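2020-02-13
Petirell / Mistside bench, grasp-state labeling

Continued on the jaw-width estimator. Yesterday's build still reports "open" on thin film. Cause found: the closed threshold in the Zedis config was set from rigid objects, and a fold of plastic between the tips adds almost nothing to the width signal. The state machine needs a second input.

Changes:
- closed/holding is now decided on width plus image patch, not width alone
- patch is a fixed crop above the finger tips, compared against the bare-finger template
- debounce raised from 3 to 6 samples
- width zero is read again at the start of every recording

Reran the old January set, 300 clips. Rigid objects: no change in labels. Clear bags: 40 clips switch from "empty" to "holding". Went through those by hand. Most are right. The bad ones all have a glossy fold next to the fingers that the patch matcher takes for a held object.

Tried masking highlights by brightness. It removes the false holds and also removes true ones, as a crease in clear film saturates the same way. Reverted. Branch kept as fothergill-mask in case someone wants the numbers.

The segmentation model is no help yet. It picks up the printed insert and drops the transparent tail, so the mask centroid lands well away from the pinch point.

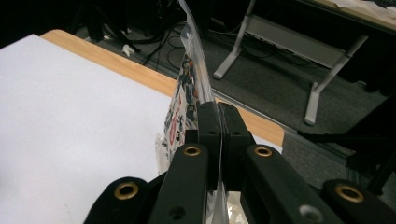 Clear bag with printed insert, fold pinched between the inner finger tips.

Clips like this one go into the hard split. Linkage arms have to be masked out before template matching; the brass-colored bushings give strong corners and pull the alignment toward them.

To do:
- static mask for arms and outer links
- log raw width next to filtered width
- check timestamp offset between width and video, may explain the late releases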